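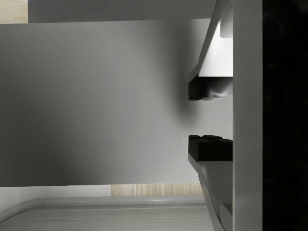

Why bother with a wrist view at all, one of you wrote on the course board, if the overhead camera already sees the whole kitchen? Fair question, and it's pretty much the whole of unit 7, so let's start there.

When the gripper gets close to a big flat panel, the wrist view goes almost all gray. There's hardly any texture to hold on to, just soft shading and an edge or two. A policy trained only on that view has very little to tell it how far away the panel is. But the finger pads are always in there too, and that's what I got excited about when I first read the Virow results!

Quick recap of the method. We took the Virow simulator and trained the same policy twice, once with the wrist view and once without. Same seeds, same kitchens, same 624 training demos (please don't mix in the Utum set, the joint limits are different and you'll be chasing a bug all night like I did). Then we ran 357 test episodes on each.

What came out: both policies got to the cabinet fine. The trouble was the last little stretch before contact. With the wrist view, 81 more episodes ended in a clean grasp. I expected a bump, but I didn't expect one that size, and I went back and checked the seeds before I believed it.

Two cautions. Rendered shadows are kinder than real ones, so don't carry the number over to hardware. And the Nseir baseline crops its wrist view tighter than ours, so compare it only after you've matched the crops.

For next time: rerun the small version with the shading turned off and bring your plots. I want to see whether the soft gradient is doing any of the work. My guess is yes, a bit.

Robot Learning Notes, Nodville | Contact the instructor | Back to top

7 shares | 3 comments

gradlurker: Does shading off mean shadows too, or only the gradient?

pmk: I did both and my loss curve looks like a staircase. Anyone else?

gradlurker: Same here, lower the learning rate.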